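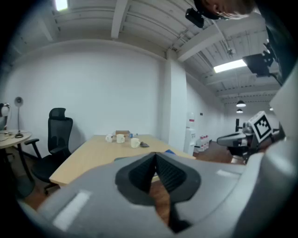

Ticket: Washing machine trips the electrics, but only sometimes
Status: Open (then closed, then open again, sorry)

Mon 27 September

Hello, me again. I've been told by the Edico helpline to write everything down as it happens, so I'm going to keep adding to this one ticket instead of starting a fresh one every time I lose my temper.

The machine is the Kunov 700 with the 18 minute quick wash, bought in March, so well inside the guarantee. When I run the long cotton programme it gets most of the way through the first bit, there's a click from the cupboard under the stairs, and half the house goes off. Fridge, kettle, router, the lot. Upstairs lights stay on. I push the switch back up in the fuse box and everything comes back, including the washer, which then sits there flashing E19 at me with the door locked and a drum full of grey water and towels.

Things I had already tried before ringing you:

Turned it off at the wall overnight. No change.
Cleaned the filter (one hair grip, one button, a truly disgusting amount of fluff). No change.
Plugged it into the other socket by the back door. Same click.
Ran it with nothing else on in the kitchen. Same click.

The quick wash is fine! I've done three of those on the trot and not a peep. I did mention that on the phone but I don't think it got typed in.

Update, same day, teatime

Your reply asked whether I was using an extension lead. No, straight into the wall. It also asked me to run the cotton programme with the temperature turned right down to cold, so I did that with the towels still in there, poor things. It went all the way through and spun and finished and played its silly tune. I was so pleased I closed the ticket. Please ignore that.

Update, next morning

Tried cotton at 30, thinking it was cured. Click. Dark kitchen. E19.

So cold is fine and warm isn't, and I'm guessing the quick wash is only fine because I've always had it set to cold (I have, I went and looked). I'm no electrician but that does sound like the heating bit to me. My neighbour over the road in Zoditdale had the same with a dishwasher and it was the element in hers.

Can I also say that the booklet is no help at all here. E19 isn't in it. The list goes from E18, which is "door not shut", straight to E32, which is "call dealer". I've looked on both sides of the page.

Update, two days later

Thanks for ringing back. Writing down what I was told so we all have it: stop using anything above cold, don't keep pushing the switch back up to see what happens (fair enough, I was doing that), and a Mitsotakis-Vlachou engineer will come out because they do the guarantee work for this area. I'd be grateful for a morning. The afternoon slot last time was meant to be one till five and the van came at twenty to seven, when I was in the bath.

Also they'll need to know the machine is under a fixed worktop and it's a tight fit. It took two people to get it in and there was bad language. The stopcock for it is behind the bin cupboard, not under the sink where you'd expect.

Update

Engineer been. It was the element, there was a split along it you could see once it was out, and he put a meter on the new one before he fitted it. He couldn't tell me what E19 means either. I've done one cotton wash at 40 since and no click. I'd like to leave this open until I've done the bedding, if that's all right with you, as that's the big one. And could somebody please send me a booklet with the missing codes in?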